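Workshop > Notebook > Play kitchen set

26 Jul 2022

Play kitchen, sorting the pieces
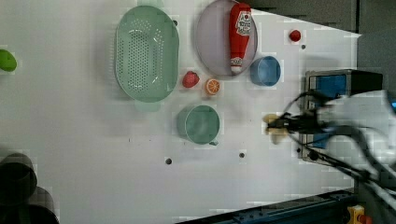

Spent most of the morning deciding what stays in the play kitchen set and what goes back in the crate, and I'm further along than I thought I'd be! Margareta wants the list settled before the September order, so I tried to be strict. My rule for now is that every piece should make sense to a kid who has never seen the set before, without a grown-up telling them what it is. The mint green colander passes easily. It's got the rows of little round holes, it's big enough to hold a whole pretend lunch, and you can carry it across the room with things in it. The ketchup bottle on the lavender plate passes too, red with a white cap, and I don't think there's a child in town who'd need that explained. The orange slice I like a lot (the segment lines do all the work). The small round red one is my problem. I say tomato, Lino says ball, and if the two of us can't agree then it probably fails my own rule.

I also want to sort out the plate question once and for all. The oval plates came in with the Bassi lot and I was ready to send them back for round ones, but after playing around with them I've changed my mind. Long things sit nicely on them. A round plate of the same width would have the bottle hanging over the side. Keep oval, ask Bassi if they do a second color.

Cups: blue and teal are both fine. My worry was that kids would mix them up in a matching game, and I still have that worry, a bit. In good daylight they're easy to tell apart, but the back room gets pretty dim by late afternoon. Margareta suggested putting a yellow one in place of the teal. I'd hate to lose the teal, it goes so well with the colander, but she's probably right. Leaving it open.

Wash test. Ran a batch of the plain plastic pieces from the crate for 90 minutes in the big sink, warm water and the usual soap, then left them on towels over lunch. No color on the towels. Two of the hollow fruits took on water through the seam and dribbled when I squeezed them, so those are out. I wrote to Clelach to ask whether they sell the same fruits sealed. Anything with a paper label stayed out of the sink, and I need to find out what we do about those, wiping them down by hand gets old fast.

Prices, so I don't have to dig through the email again: Clelach wants 411 for the full box, Sistia wants some 300 for nearly the same thing but without the cups. Delivery from Sistia is 10 more. Lino thinks we should take the Sistia box and buy cups separately, and he may have talked me into it. Either way I want to handle the strawberries before we pay for a whole box, the last ones we got from Trustum had a sharp ridge along the join and I spent an evening sanding them.

Storage is still a mess. I tried nesting the small food inside the colander and putting the plates underneath, and it nearly fits the shallow bin, but the bottle has to lie on top and then the lid won't close. The deeper bin works but wastes half the shelf. Lino has a couple of the medium ones at home and will bring them in.

To do:
- ask three or four kids what the red thing is, don't give hints
- Bassi, second plate color
- yellow cup, does Sistia have one?
- measure the shelf again (I wrote it on the back of a receipt and threw out the receipt)
- move the leaky fruits out of the crate before somebody washes them again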